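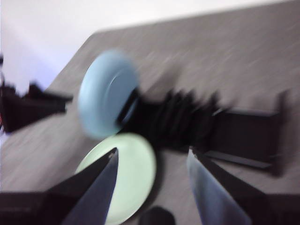 Posted February 16, 2025 by the Tolmont pay survey team (second-year labor studies project)

So our project was supposed to be about wages and it ended up being mostly about job ads. I'm writing up my part first and the stats chapter will get added when it's done.

The question we started with: do employers in Tolmont say what a job pays when they advertise it, and does it make a difference to who applies? We don't have a pay posting law in our state, so it's all up to the employer. I'd been job hunting over the winter break and I was pretty annoyed by how many ads just say "competitive," so I'll admit I came in with an opinion.

We pulled our ads from Jumasico, the regional job board, over four weeks. The full pull was 2,005 listings, which was way more than we could read (we had big plans, we really did!). A lot of those were the same job posted again and again by staffing agencies. After we threw out the repeats we took a random sample of 200 and read every one by hand. Each ad got coded for industry, full or part time, whether it named a wage or a range, and whether it mentioned benefits.

Out of the 200, 114 gave an actual number. I had guessed a third, tops, so that was a surprise to me. But "an actual number" covers a lot of ground. We counted "$17.50 an hour" and we also counted "$15 to $38 depending on experience," and I don't think those two ads tell you the same thing. If I did this over I'd make the width of the range its own column from day one. We added it late and had to go back through everything, and I'm still not sure we coded the early ones the same way as the later ones.

Warehouse and food service ads were the best about naming pay. Office jobs were hit or miss. The ads for managers hardly ever did it, and those were also the ones with the longest list of requirements.
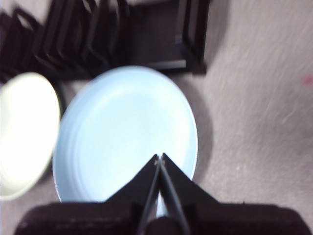
Then there were the interviews. We wrote to a bunch of local employers and 6 said yes. Two of those are big enough that people around here will know them, Husar and Plestitico, and both let us use the company name as long as we didn't quote anybody directly. Husar puts the starting wage in every ad and has for a few years. Their hiring office told us it saves them phone calls. Plestitico leaves it out, and the reason they gave was their current staff - if new people come in higher than folks who have been there a while, they would like to have that talk in private first. I had never thought about it from that side. It's still hard on the applicant, I think, but it's a real reason.

The part that didn't work was the applicant half. We wanted to compare how many people applied to ads with pay and ads without, and Jumasico only shows that count to the employer. Four of our interviews offered to share theirs and then the spreadsheets didn't match up at all (one counted clicks, one counted finished forms). So I can't say whether posting pay brings in more people. Our survey of other students says they skip ads with no number, but that's students talking about what they think they do.

Stuff I'd tell next year's group: settle your codebook before anyone reads a single ad, and have two people code the same 20 ads first and argue about it. Email employers early, too. We sent ours right before a holiday weekend and lost a good two weeks.

The codebook and the cleaned-up sample will be in the class folder by March - ask if the link gives you trouble.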